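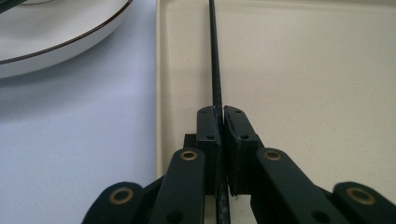 Vustside is a small language school for adults. We teach Turkish, Welsh and English to people who live or work in town, and we have been open for 15 years. Classes are held in the old seed merchant's building on Skalel Street, up one flight of stairs or by the elevator at the back.

## How we started

The school was set up by Branwen Kneath and Nazmiye Sarıgül. They met while teaching evening English at a community center that was about to lose its lease. Branwen had grown up speaking Welsh at home and had been giving private lessons in it. Nazmiye had taught Turkish at a high school before she moved here. When the center closed, their students asked if the classes could go on somewhere else, and the first term of Vustside was held in a room above a shoe repair shop with 17 students.

We moved to Skalel Street in February two years later. The first winter was cold and the heating has been replaced since then.

Branwen still runs the Welsh program and does the timetable. Nazmiye runs the Turkish program and handles placement interviews in all three languages. They share the English classes with four other teachers.

## What we teach

English is our largest program. It runs from complete beginner to advanced, and there are separate classes for people who need to write in English at work. Turkish has three levels plus a reading group. Welsh has 2 levels, and a conversation hour that is open to anyone who has finished the first one.

Each term lasts ten weeks. Most classes meet twice a week in the evening, for ninety minutes. There is a daytime English class for parents, timed to end before school pickup.

We don't prepare students for any one exam. Some of our students do take exams, and a teacher will go over past papers with them if asked, but the regular classes follow our own course books. Nazmiye wrote the Turkish one, called Major, after several years of handing out photocopies. It is now in its third printing and we sell it at the front desk at cost.

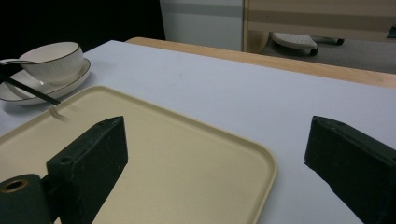
## Class size and placement

No class has more than twelve people in it. If a class fills up, we start a waiting list, and if the list gets long enough we open a second section. A class with fewer than five students may be joined with the one at the next level. We tell everyone before the term begins when that happens, and they can have their money back if the new time doesn't suit them.

New students come in for a short talk with a teacher before they sign up. It takes fifteen to twenty minutes and costs nothing. There is a written part for English only. If you are a complete beginner you can skip the interview and register directly.

Students sometimes find they are in the wrong level. You can move up or down in the first two weeks without a charge. After that we would ask you to speak to your teacher first.

## Fees

Fees are paid by the term. You can pay in full or in three parts. The Flireck Fund, which was started by a former student's family, covers half the fee for students who are out of work or on a low income. The form is one page long and is kept at the desk. So far the fund has helped pay for 811 course places.

Books are not included in the fee. Used copies are on the shelf by the door and can be borrowed for the term.

## The library

Our lending library is open during class hours. It has novels, children's books, dictionaries and a good number of cookbooks in Turkish, most of them given by students. The Welsh section is smaller, and we are always glad to have more for it. Current students can take out three items at a time.

## Visiting us

The office is open in the afternoon and stays open until the last class ends. You are welcome to sit in on one class before you decide to register. Please call or email the day before so the teacher knows to expect you.

Registration for the fall term opens on 17th June. Returning students have the first week to keep their places, and after that the remaining places go to new students in the order the forms come in.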